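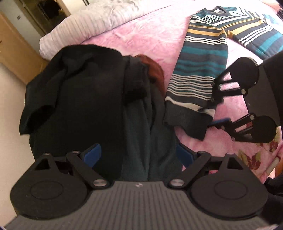

Does the Castberg hand gripper kit work okay on soft stuff like clothes, or is it really meant for boxes and hard parts?

It works fine on clothes once you swap the pads and turn the closing force way down. Out of the box it's set up for hard parts, and on fabric it'll either slip or bunch everything up.

Okay, longer version of what I'm asking, because I got told my post was too short. I'm looking at the two-handed Castberg kit for a laundry folding project. You hold one gripper in each hand, do the chore yourself, and the recordings go toward training an arm later on. The kit is $388 for the pair, and the soft pad set is another $20 on top of that. I don't have the arm yet (I'm saving for the small Viretti one) so right now it would just be me folding sweaters at home in the evenings.

What I can't figure out from the product page is whether the stock pads can pick up one layer of a thin shirt, or if I need the soft set from day one. Also, do both hands need to be calibrated separately? And has anyone compared it with the Peltton? My brother-in-law swears by Peltton but he only uses his for sorting hardware, so I'm not sure that tells me much.

Francine Kennedy
Posted October 2022

Isamu Sasaki

Hi Francine! I've had the Castberg pair since April and laundry is pretty much all I do with it, so I can speak to this one.

Get the soft pads. The stock ones will grab a folded sweater all day long, but a single layer of a T-shirt is hit or miss, and when you miss you tend to push the shirt around the bed and then you've got wrinkles and have to start that take over. With the soft set I pinch at a seam or a hem first, lift a little, and then bring the other hand in. Cuffs are good too – anything ribbed gives you something to bite on. Silky linings are still a pain and I don't have a trick for those.

Yes, calibrate each hand on its own. There's a page in the setup app where you open and close all the way a few times, and it wants you to do left first. If you do it with both at once it will let you, and it'll even say it saved, but mine came out with the right hand reading half closed when it was wide open. I lost a whole evening to that!

A few other things I wish I'd known. Work on a surface that gives a bit. I started on a bare table and kept jamming the tips into it, and now I use the guest bed with a blanket on it, much nicer on the wrists. Start with thick things like sweatshirts and leave socks for later (socks are awful). And take breaks, because the pair gets heavy. I quit after about 100 folds in one sitting and that's plenty for me.

On the closing force, I run mine at the second lowest setting for knits and one step up for jeans. The lowest setting drops things.

I haven't tried the Peltton so I'll leave that to somebody else.

Normand Hawthorne

Peltton is better built imo. Costs more though and they're slow to ship. Don't know about clothes.

Uchenna Onyeka

I borrowed a Peltton pair for a few weeks before I bought my Castberg, so maybe this helps. The Peltton trigger is smoother and the grip doesn't creep open when your hand gets tired. But its tips are narrower, and on towels and sweaters I kept getting one fold of fabric when I wanted two. For your project I'd pick the Castberg and put the difference toward the arm.

One correction to what Isamu wrote: the newer app version doesn't care which hand you calibrate first. Separately is still right, though.

Also, before you pay the $20, check Cormier. They sell soft pads that fit the Castberg, and I've been using theirs on my left hand with the original soft set on my right. I can't feel any difference so far, but the screws that come with the Cormier pads are a little too long and you'll want to reuse the old ones.

Last thing, ask Castberg support whether your recordings will load on the Viretti arm before you do a ton of them. Mine needed converting first, and the converter wouldn't take anything I'd recorded before the update. That was 89 takes of bath towels I had to redo.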